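Gallery: a table-clearing kit on trial

Posted Monday, March 26, 2018
Words by Noelia Pastor

Skillora sells a bench robot kit to small kitchens and canteens, and the sales sheet says it will "clear and sort everyday tableware from day one". We had one on loan for most of March. Rosalía Cifuentes set it up, Aurelio Sotomayor ran it, and I wrote down what we were told and what we got, which did not always match.

Before you scroll, a few things the brochure leaves out. The arm comes with one pair of fingers. A softer pair, which the firm's own help desk advised us to use for anything shiny, costs extra and takes 3 weeks to arrive. The wrist camera is included, but the software that makes proper use of it is free for only 100 days. After that you pay by the month, and I could not get anyone to put the monthly price in writing.

Setting up. The box says 20 minutes. Rosalía has fitted this sort of thing before and she was at it until lunch. The printed guide covers an older base plate, and the right one has to be downloaded.

Teaching. You move the arm by hand to show it where to go, and it saves the path. This part I liked. It is simple and the buttons are big. Whether a saved path counts as "learning", as the sales sheet has it, is another matter – to me it looks a lot like a tape recorder.

Light. The firm asks for a plain, pale worktop and even light. Fair enough on a test bench. I have yet to eat in a canteen that has either.

Bowls. The sheet makes much of these, with a grip that goes one finger inside and one finger outside the wall. It is a sensible way to hold a round thing, and we spent longer on it than on anything else. 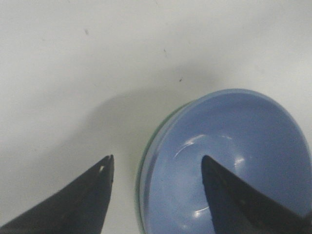
The claim I would most like to see tested by someone else is the one about 500 lifts without a drop. I asked what sort of bowls, how heavy, and who did the counting. Trinidad Llorente, who looks after trial users for the firm, was polite and quick to answer, but her reply was a link back to the same sales sheet.

Aurelio is kinder about the kit than I am. He thinks it would suit a training college, where a slow arm with a clear menu is no bad thing. For a working kitchen I would wait for the next version, and I would want the price of the software on paper first.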